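Packaging notes: paper wrap and seasonal stock

Posted 31 January 2022

The change from coated to uncoated wrap at the Kurside packing room is complete. All counter lines and mail-order lines now run on the uncoated sheet supplied by Vulness. Remaining coated stock has been written off and should not be used for food-contact items.

The main effect on daily work is in folding. Uncoated paper holds a crease better but tears sooner when a corner is pulled tight. Feng-yi Tsang ran a trial of 2000 wraps in October, using the old and new sheets on the same four products. Of the tears recorded, most were at the second fold, where the sheet is turned back over itself. Moving that fold slightly toward the open edge cured the problem on flat packs. Cones and wedges still need care, and the point should be folded before the sides are closed.

Grain direction matters more than it did. Sheets are now delivered with the grain parallel to the short side. For a rolled pack, the roll should run with the grain. Rolled against it, the paper springs open and the closing label lifts overnight.

Storage settings have also changed. Keep opened reams flat, in their outer sleeve, away from the loading door. Damp sheets curl toward the printed side and will not feed through the Imetti cutter. If a ream has curled, leave it under a board for a day before trying it again.

Tapered packs are wrapped point down and stood upright for labeling.

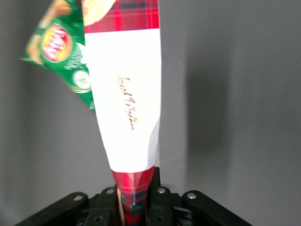 Tapered pack in paper wrap, with red tartan above a wide white band.

Order codes have been revised. The plain white sheet is 3102 and the printed sheet is 1564. Both come in packs of 16 reams, and part packs are no longer accepted by the supplier. Requests go to Barnabás Antal, who also holds the sample book. The Qureshi label stock is unchanged – continue to use the existing code until the current rolls run out.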